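서비스로봇 사용자 게시판 > 장비/구독 후기

제목: Skeketent 욕실 청소 팔 구독, 쓰고 계신 분 있나요

작성자: 복도끝방
단기 임대 객실을 운영합니다. 객실 수는 50실이고 욕실 구조는 거의 같습니다. 세면대는 하부장이 붙은 도기 제품이고 변기가 옆에 있는 흔한 배치입니다.

Skeketent에서 욕실용 구독 상품 견적을 받았습니다. 본체와 팔, 그리퍼, 천 교체 키트가 포함이고 소프트웨어는 Plindside 것을 쓴다고 되어 있습니다. 설치와 현장 교육은 Cillport가 맡는다고 합니다. 영업 자료에는 세면대, 수전 주변, 거울 아래쪽 벽까지 가능하다고 적혀 있는데 변기는 별도 옵션입니다.

궁금한 점은 이렇습니다.
세면볼 안쪽 바닥과 배수구 둘레를 실제로 문지르는지, 그냥 물기만 걷는지.
천을 누가 언제 갈아야 하는지.
한 층에서 다른 층으로 옮길 때 손이 얼마나 가는지.
그리고 계약 기간 중에 그리퍼가 고장 나면 대체품이 오는지.

영업 담당은 다 된다고만 하니 써 보신 분 이야기를 듣고 싶습니다.

작성자: 줄눈솔
지난 4월부터 씁니다. 객실은 아니고 공유 오피스 화장실입니다. 세면대만 맡기고 있습니다.

문지르기는 합니다. 천을 뭉쳐 쥐고 볼 바닥에 누른 다음 밖으로 돌려 나오는 식입니다. 누르는 힘은 세 단계인데 기본값은 약한 편입니다. 치약 굳은 자국은 기본값으로 잘 안 지워지고 한 단계 올리면 대체로 지워집니다. 제일 센 단계는 우리 세면대에서는 본체가 조금씩 밀려서 안 씁니다. 바퀴 잠금이 있는데도 타일이 젖어 있으면 밀립니다.

배수구 둘레는 애매합니다. 팝업 마개가 올라와 있으면 피해 갑니다. 내려가 있으면 그 위로 그냥 지나갑니다. 마개와 도기 사이 틈에 낀 것은 못 뺍니다. 이건 사람이 합니다.

작성자: 유성구설비
저는 세 달 쓰고 해지했습니다. 반대 의견도 필요할 것 같아 씁니다.

세면대 한 곳에 11분 걸립니다. 사람이 하면 그 시간에 욕실 전체를 끝냅니다. 밤새 돌리면 된다고 하는데 객실은 체크아웃하고 체크인 사이에 치워야 하니 밤새라는 조건이 성립하지 않습니다. 공유 오피스나 학교면 모르겠습니다.

그리고 이동이 문제였습니다. 층을 옮길 때마다 위치를 다시 잡아야 했습니다. 욕실 문턱이 있으면 사람이 들어 넘겨야 하고, 들어 넘긴 뒤에는 또 보정을 합니다. 보정할 때 기준판을 세면대 위에 놓고 화면을 확인하고 다시 치우는 과정이 있어서 혼자 두고 갈 수가 없습니다.

작성자: 줄눈솔
11분은 어느 설정인가요? 저희는 그보다 짧습니다. 수전 뒤쪽을 빼면 꽤 줄어듭니다. 수전 뒤에 팔을 넣을 때 아주 천천히 움직여서 거기서 시간을 많이 씁니다.

작성자: 유성구설비
전체 코스입니다. 수전 뒤를 빼면 물때가 제일 많이 끼는 곳을 빼는 건데 그러면 그 자리를 사람이 또 닦아야 하지 않나요. 로봇이 지나간 욕실에 사람이 다시 들어가면 구독료를 왜 내는지 모르겠다는 게 제 결론이었습니다.

작성자: 복도끝방
두 분 답변 감사합니다. 저희도 문턱이 있습니다. 낮은 편이지만 바퀴로 넘을 높이는 아닌 것 같습니다. Cillport에 경사판이 있는지 물어봐야겠네요.

그리퍼는 어떤 걸 쓰셨나요? 제 견적서에는 Kováčik이라고만 되어 있고 모델명이 없습니다.

작성자: 왁스통
Kováčik은 두 종류가 들어옵니다. 하나는 손가락 끝에 고무 패드가 있고 하나는 없습니다. 패드 없는 쪽을 받으면 젖은 천이 미끄러집니다. 저는 처음에 그걸 받아서 볼 안에 천만 남겨 두고 팔이 빈손으로 나머지를 도는 걸 봤습니다. 소프트웨어는 완료로 기록했습니다. Plindside에 문의하니 파지 확인 기능은 상위 요금제에 있다고 하더군요. 이 부분은 계약 전에 꼭 확인하세요.

작성자: 줄눈솔
파지 확인이 상위 요금제라는 건 예전 이야기입니다. 업데이트 이후로 기본 요금제에도 들어왔습니다. 다만 꺼진 상태로 배포되니 관리 화면에서 켜야 합니다. 켜면 천을 놓쳤을 때 멈추고 알림을 보냅니다. 알림이 좀 많이 오기는 합니다.

작성자: 왁스통
그런가요. 저는 해지하지 않고 계속 쓰는데 안내를 받은 적이 없습니다. 메뉴 이름이 뭔가요?

작성자: 줄눈솔
작업 설정 안에 그리퍼 항목으로 들어가면 됩니다. 관리자 계정으로 들어가야 보입니다.

작성자: 왁스통
찾았습니다. 꺼져 있었네요. 켜 놓고 한 바퀴 돌려 보고 다시 쓰겠습니다.

작성자: Sowmya Bangera
Cillport에서 현장 설치를 담당하는 Sowmya Bangera입니다. 회사 공지가 아니라 제 일과 관련된 질문이 있어서 답을 남깁니다.

문턱용 경사판은 있습니다. 구독에 기본으로 들어 있지는 않고 설치 실사 때 필요하다고 판단되면 견적에 추가합니다. 경사판을 놓으려면 문 앞에 본체가 똑바로 설 공간이 있어야 합니다. 복도가 좁으면 안 되는 경우도 있습니다.

보정은 유성구설비 님 말씀이 맞습니다. 들어서 옮기면 다시 해야 합니다. 바퀴로만 이동했다면 간이 보정으로 끝나는 경우가 많습니다. 실사 때 객실 하나만 보지 마시고 구조가 조금이라도 다른 객실이 있으면 그쪽도 같이 보여 주세요. 좌우가 뒤집힌 욕실은 작업을 따로 등록해야 합니다.

그리퍼는 현재 제가 설치하는 물량 기준으로 패드 있는 쪽이 나갑니다. 창고에 이전 물량이 남아 있는지는 제가 답할 수 없습니다. 견적서에 패드 포함이라고 적어 달라고 하시는 게 확실합니다.

작성자: 유성구설비
답변은 감사한데, 제가 쓸 때는 실사에서 경사판 이야기가 없었습니다. 해지할 때 위약금 이야기는 아주 자세히 들었고요. 담당이 다른 분이었으니 따지려는 건 아닙니다. 다만 실사 때 물어보지 않으면 안 알려 주는 항목이 많다는 점은 다른 분들도 아셔야 할 것 같습니다.

작성자: Sowmya Bangera
그 부분은 드릴 말씀이 없습니다. 실사 점검표에 문턱 항목이 있는데 높이만 적고 넘어가는 경우가 있습니다. 내부에 전달하겠습니다.

작성자: 셋째주방
저는 구독 말고 키트만 사서 기존 팔에 붙여 씁니다. 본체는 다른 회사 것입니다. 천 교체 키트가 생각보다 쓸 만합니다. 천이 얇은 것과 두꺼운 것 두 가지인데 세면볼에는 두꺼운 걸 뭉쳐 쥐는 게 낫고 평평한 상판에는 얇은 걸 접어 쥐는 게 낫습니다.

천은 20장 한 묶음입니다. 빨아서 다시 쓸 수 있다고 되어 있지만 저는 몇 번 빨면 보풀이 일어서 그만큼 빨리 버립니다. 보풀이 세면볼에 남으면 다시 닦아야 합니다. 섬유유연제는 쓰지 마세요. 천이 물을 안 먹습니다.

작성자: 복도끝방
키트만 따로 살 수도 있군요. 다른 회사 본체에 붙이면 보증은 어떻게 되나요?

작성자: 셋째주방
그리퍼 보증은 그대로고 팔 보증은 팔 회사 몫입니다. 문제는 케이블입니다. 키트에 들어 있는 케이블이 여유가 많아서 손목 뒤로 크게 늘어집니다. 팔이 볼 안으로 들어가면 이 케이블이 도기에 쓸립니다. 저는 팔뚝 쪽으로 묶어 봤는데 너무 바짝 묶으면 손목이 돌 때 당깁니다. 여유를 조금 남기고 묶어야 합니다. 정답은 아직 모르겠습니다.

작성자: 왁스통
케이블은 구독 본체도 마찬가지입니다. 늘어진 고리가 수전 레버에 걸린 적이 있습니다. 레버가 올라가서 물이 틀어졌고 팔은 비상 정지했습니다. 물은 제가 가서 잠갔습니다. 그 뒤로는 작업 전에 앵글 밸브를 잠급니다. 객실이 많으면 이것도 일입니다.

작성자: 유성구설비
바로 그런 게 쌓여서 해지한 겁니다. 밸브 잠그고, 문턱 넘기고, 보정하고, 천 갈고, 끝나면 밸브 열고. 로봇이 닦는 시간은 사람이 안 들어가도 되지만 앞뒤로 사람이 다 들어갑니다.

작성자: 줄눈솔
저는 생각이 다릅니다. 공유 오피스는 한 층에 세면대가 나란히 있어서 한 번 보정하면 옆으로 이동하면서 계속합니다. 앞뒤로 드는 손이 세면대 여러 곳에 나뉩니다. 객실처럼 한 곳씩 떨어져 있으면 유성구설비 님 계산이 맞고, 모여 있으면 제 계산이 맞는 것 같습니다. 상품이 나쁘다기보다 용도가 갈린다고 봅니다.

관리 화면에 누적 작업이 3,503회로 찍혀 있습니다. 그중에 제가 다시 닦은 건 따로 적어 두지 않아서 비율은 모르겠습니다. 처음 한 달은 자주 다시 닦았고 요즘은 드뭅니다. 설정을 잡는 데 시간이 들었습니다.

작성자: 유성구설비
모여 있는 곳이면 저도 반대는 안 합니다. 글쓴 분은 객실이니 제 쪽 사례에 가깝다고 본 것뿐입니다.

작성자: 하부장수리
청소 말고 가구 쪽에서 한마디 하겠습니다. 팔을 세면대 앞에 바짝 대면 본체가 하부장 문에 닿습니다. 우리 현장에서는 문짝 테두리 칠이 벗겨졌습니다. 본체 앞쪽에 완충 테이프를 붙이고 나서는 괜찮습니다. 물이 튀어서 하부장 윗선으로 흘러내리는 것도 봐야 합니다. 로봇은 세면대 바깥으로 흐른 물은 닦지 않습니다. 도장된 문이면 금방 부풀어요.

작성자: 복도끝방
하부장은 생각을 못 했습니다. 저희 문도 도장입니다. 실사 때 같이 보겠습니다.

정리된 건 아니지만 일단 전체 객실 계약은 보류하고, 문턱 없는 층에서만 시험 운영이 되는지 물어보려고 합니다. 시험 운영도 위약금이 있나요?

작성자: Sowmya Bangera
시험 운영은 Skeketent와 직접 계약하시는 부분이라 위약금 조건은 그쪽 계약서를 보셔야 합니다. 설치 쪽에서는 시험 운영이라도 실사는 똑같이 합니다. 작업 등록은 현장에서 사람이 팔을 잡고 한 번 움직여 주는 방식이고, 세면대 앞에 팔이 설 자리와 콘센트 위치를 먼저 봅니다. 바닥에 전선이 지나가는 욕실이면 본체 바퀴가 밟지 않게 벽 쪽으로 돌려 주셔야 합니다.

작성자: 왁스통
아까 파지 확인 켜 본다고 한 사람입니다. 한 바퀴 돌렸습니다. 천을 일부러 헐겁게 물려 봤더니 중간에 멈추고 알림이 왔습니다. 줄눈솔 님 감사합니다. 다시 물려 주면 멈춘 지점이 아니라 처음부터 시작합니다. 이건 불편합니다.

작성자: 줄눈솔
이어서 하기는 저도 요청해 놨습니다. 답은 검토 중이라고만 왔습니다.

작성자: 복도끝방
한동안 글을 못 올렸습니다. 시험 운영은 하기로 했고 위약금은 없는 조건으로 받았습니다. 대신 천 값은 저희가 냅니다. 견적서에 패드 포함이라고 적어 달라고 했더니 별말 없이 고쳐서 보내 줬습니다.

보시는 분들이 물어보실 것 같아 현재 설정을 적습니다. 누르는 힘은 가운데 단계, 파지 확인은 켬, 수전 뒤는 포함했습니다. 천은 두꺼운 것을 뭉쳐서 물립니다. 하부장 앞은 하부장수리 님 말씀대로 완충 테이프를 붙일 예정이고 밸브를 매번 잠글지는 아직 정하지 않았습니다.

유성구설비 님이 말씀하신 앞뒤 작업 시간은 따로 재서 올리겠습니다. 닦는 시간과 섞어 놓으면 비교가 안 되니 보정, 천 교체, 이동을 나눠서 적을 생각입니다. 세면볼은 바닥부터 시작해서 벽면으로 올라오는 순서로 등록했고, 수전 쪽은 마지막에 둡니다. 순서를 바꿔 보신 분이 있으면 결과를 알려 주세요.

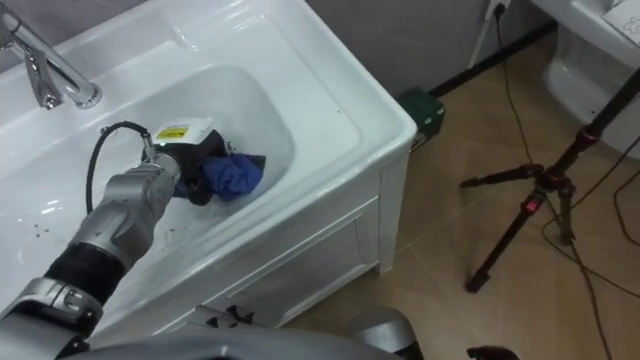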